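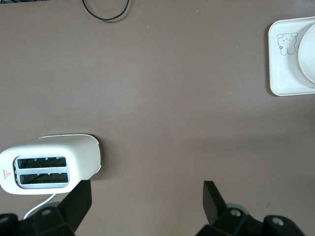
Does the breakfast station save the kitchen crew any time? On the days I logged, about 10 minutes a shift, and most of that went back into resetting the table.

16/09/2020, notebook, Conport pantry trial

Encarnación's shift. She used to do the toast and the hot pot herself and talk to people while she did it. Now she stands by and puts things back where the arms expect them. Her job title hasn't changed. Nurnevora's slides call this "freed capacity." I asked her what she was free to do and she said watch.

Log for today: 93 cycles, 3 stops. Two of the stops needed a person at the table, the third cleared after a restart. Florencio counts that as a good day. I'd like to see the same count with the lunch crowd waiting.

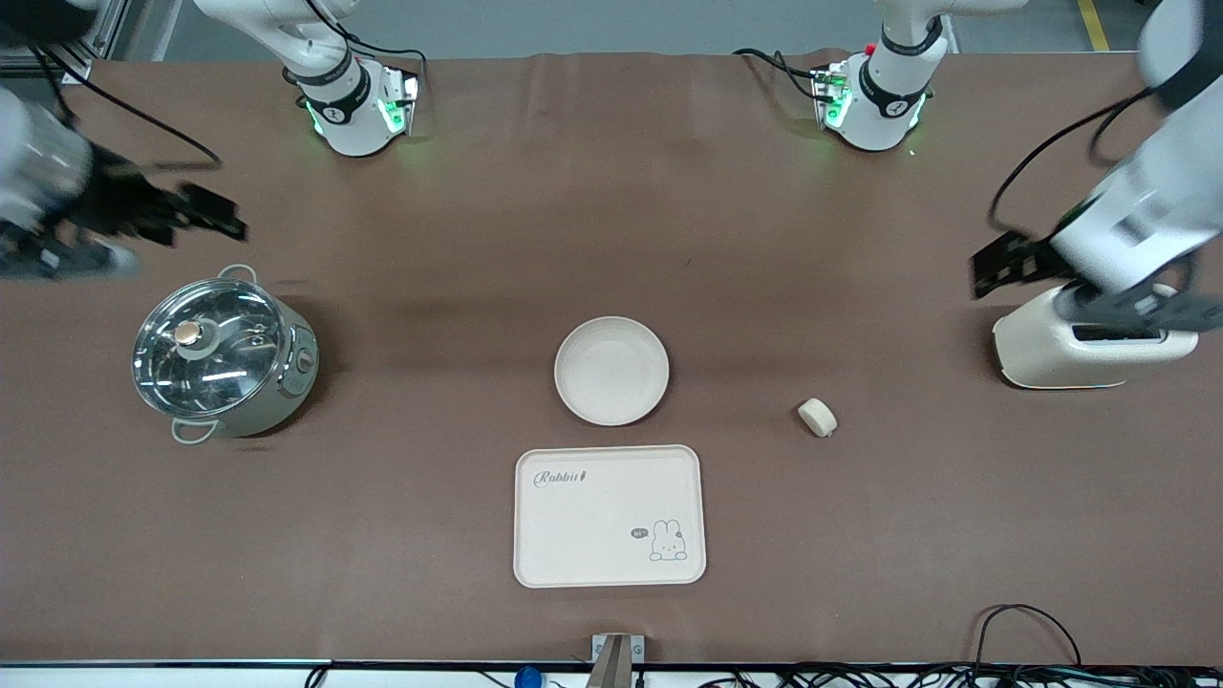 Both arms at the table, one gripper over the toaster.

Still open from February: who signs for a stop when the shift lead is on break? Right now it's whoever is closest, and they get no extra pay for it. Florencio says the Pastor site has a written rule. Asked him for a copy, no copy yet.

Also, the training sheet is 2 pages on the pendant and one line on what to say to a coworker whose hours got cut. Encarnación crossed the line out and wrote her own. I'm keeping hers.

To do: log reset time separately from cycle time, ask for the Pastor rule again.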